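Slow Hands and Clean Sheets: An Afternoon at the Tirance Open House
2022-06-19 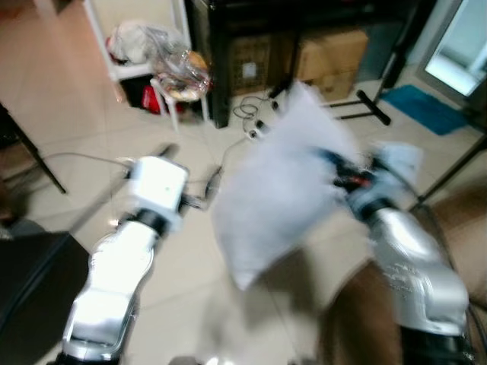
A large white cloth in the grip of the right arm during the open house.

I have folded laundry for most of my life, badly, and I suppose that's why I drove 54 miles to watch a pair of robot arms have a try at it. Tirance opened its doors to the neighbors this month, and I went in expecting a show. I had pictured music and a stage and maybe a fellow with a headset. What I got was a tiled room with a blue mat on the floor, cardboard boxes under a black cabinet, and bags piled on a stool, and I can't tell you how much better I liked it.

The arms belong to a project called Nasska, and their job that afternoon was plain old cloth. Now, cloth is a miserable thing to handle (ask anyone who has wrestled a fitted sheet alone). It billows, it slides, it hides its own corners. I stood there for two hours, long after the cookies ran out, and I found myself leaning left and right along with the machine as if that would help!

Some of my fellow visitors were let down. A man behind me muttered that his kids could do it faster, and I'm sure they could, if he could get them to. But I think he was grading the wrong thing. We've all seen the polished films where every move lands, and I come away from those feeling sold to. Watching real work at its real pace, with the cables lying out on the floor where anybody can see them, I felt trusted.

We were told the crew has 300 practice sessions planned before July is out, and that a second group, Yeon, will take the same arms on to towels. I hope both of them keep inviting us in. My own town has a packaging plant, Tirico, that put in automation a while back, and the rest of us learned of it from the newspaper. People imagined all sorts of things, most of them worse than the truth. An open door and a plate of cookies would have done that plant a world of good, and I'd have gladly brought the cookies.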